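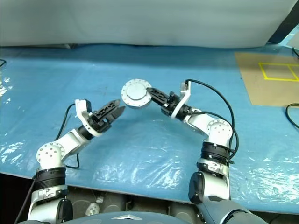
Homby, right hand with the disc. March, before lunch.

Last updated: March, 11:40 pm
March, late. By Ní Bhriain

Long one. Feet hurt. Writing this on the bus because if I leave it till home I won't.

Disc day again. Gray disc, white rim, little bolt holes all round. Job is: get it from one hand to the other, put it in the taped box on the cardboard. A kid could do it with a mitten on. Homby has been at it since I started the new sheet and we're at try 397.

It got the pickup fine most of the morning. I'll give it that. Two months ago it would shove the thing across the plastic till it fell off the table and I'd be under there with a flashlight. Now it closes on the rim and lifts and I've stopped holding my breath. The swap between hands is where it all goes to mush. Left comes up, fingers open, stops short. Waits. Moves a bit. Waits. I said "go on then" out loud, twice, like to a dog at a gate.

109 good swaps out of the 397. Wrote it on the board. Looked at it. Wanted to rub it out.

I think the plastic is hurting us. It's all crinkles and every crinkle throws the light back at you, bad along both edges, bad in the middle too. I get a headache from it so who knows what it does to the arms. Asked about taking it off. Answer was no, Postow wants it on, their benches are wrapped and they want to see it work wrapped. Fine. But then don't ask me why the numbers are low!!

Also the cable on the left wrist. Hangs down past the elbow and lies on the sheet and I'm sure it drags. Need clips. Have asked for clips. Will buy my own clips.

Postow called at two. They want it sorting parts on the floor in Ovthorpe by summer, round stuff in one side, flat stuff in the other, same as our two tape boxes. They asked can it do a shift. I said it can do a morning if I stand next to it. Silence on the line. Then they asked what it would cost per part and I said I'd write, and I haven't, because I don't know what to write. A person at Ovthorpe does 1485 parts on a normal shift. They told me that like it was nothing. We did 80 tries today, and that's with me skipping my break.

So is it ready. My sister asks that every time, she wants one for the dishes. I tell her no and she thinks I'm being modest. Washing up is worse then this by a mile, everything's slick, nothing's the same shape, and there's always a fork at the bottom. Laundry I'd say maybe sooner. Towels anyway. Not socks. And carrying the same part from the same spot to the same box, yes, we can nearly do that, and there are old dumb machines that have done it for years with no wrist and no opinion.

But then around four it did eleven in a row. No stops. Hand, hand, over to the cardboard, down inside the yellow line, let go. I just stood there grinning with my cold coffee. Number twelve it dropped it half over the tape and I counted that a miss, though I argued with myself about it a while.

Tommorow:
clips
new tape on the middle line
try the lamp moved back, see if the shine gets better
write to Postow, be nice, don't promise summer
call my sister

My stop. Forgot to eat the sandwich, it's still in the drawer at work.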